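The Lismont Shelf Unit

Black metal frame, wood shelf panel, $133 plus shipping
Sold by Rakedier, small furniture and things to put on it

I've been selling the Lismont since we opened the web shop, and it's still the piece I get the most email about. People buy it for one spot, then move it three times, and then write to tell me where it ended up! Mine started out in the hallway holding keys and mail. Now it lives on a table and I use it for flowers, which I never planned on, but the black frame next to a bunch of tulips looks so good that I can't bring myself to put the mail back.

It's a simple thing. Slim black uprights, a crossbar, a wood panel with the grain running the long way. I like furniture that doesn't shout over whatever you set near it, and this one really doesn't.

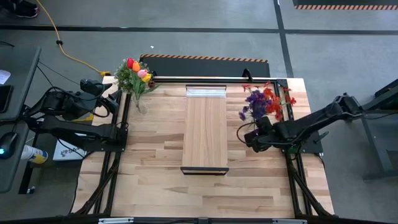
Kittipong Phetsri drew the first version for us, and he was stubborn about keeping the lines thin (I wanted chunkier legs, I lost, I'm glad). The color of the panel was my pick. I went back and forth over a darker stain for weeks, and then I set a sample down on a pale table in the afternoon and that settled it.

Sizes and prices

Lismont, standard: $133
Lismont, long: $200
Extra shelf panel: $109 for the long, please email me for the standard
Item number for all of them: 1643 (just tell me which size in the notes)

Putting it together

You'll want a screwdriver and a bit of floor space. Lay the frame down on a blanket, get all the screws started by hand, and only tighten them once everything lines up. Gyu-bin Son packs the orders and puts the screws in a little paper envelope taped inside the lid of the carton, so please look there before you write to me that they're missing. I get that email a lot!

If you're styling it with flowers, go taller than you think. Short arrangements disappear behind the posts. I like tulips with plenty of long leaves, in clear glass, one bunch on each side, and then something small and bushy in a dark pot to fill in down low. Mixed colors are fine. I used to be strict about that and I've gotten over it.

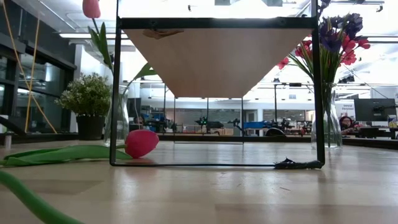

Artificial stems are great for this, by the way, and I say that as someone who held out against them for years. You can bend them to lean across a post and they'll stay there. If you do use fresh ones, wipe up drips on the panel right away and put a coaster under the vase.

For cleaning, a soft dry cloth on the wood and a damp one on the metal. Skip the spray polish, it leaves the black parts streaky.

Shipping and returns

Orders go out twice a week. The long size ships in its own carton, so if you're also ordering an Ernus tray or the Machala stool, expect two deliveries. Returns are fine for 30 days in the original packaging. We're closed for the first part of July, and anything ordered then ships when I'm back.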